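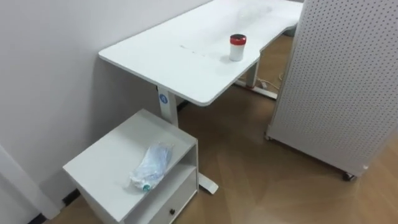

Respondents at the Darnlow site held that a shared desk is cleaned by whoever complains first, and one wrote that she had stopped booking desks before ten in the morning for that reason. Comments of this type were coded as "informal upkeep."

Search this journal Enter keywords Go

3.2 Desk sharing and upkeep

We surveyed 1,000 office workers at three firms (Darnlow, Bulteck and Zider) that had moved from assigned to shared desks. Written rules on clearing a desk at the end of the day existed only at Bulteck.
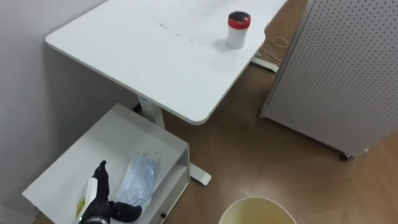
Those rules ran to 4 pages, and 22 percent of Bulteck staff said they had read them. Reported satisfaction was still higher there than at Zider, where upkeep was left to each team.

We use cookies to improve your experience. Accept Manage settings

Figure 3. White desk with a small red-lidded container on the tabletop.

Items left behind were the most common source of complaint at all sites, ahead of noise. The survey form, adapted from the Ostapchuk scale, closed with an open item, given below with the most frequent reply.
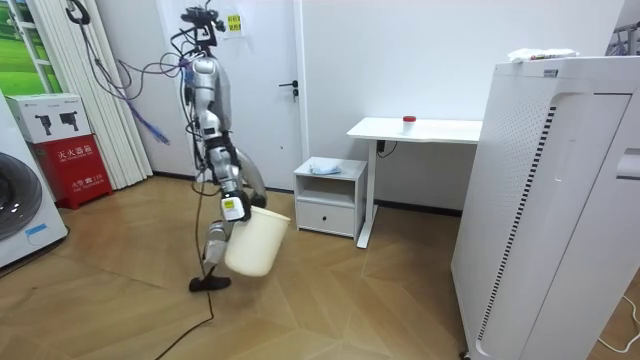 Who should clear a shared desk? The last person to use it, before leaving for the day.

Replies naming the employer were less common and came mainly from Zider.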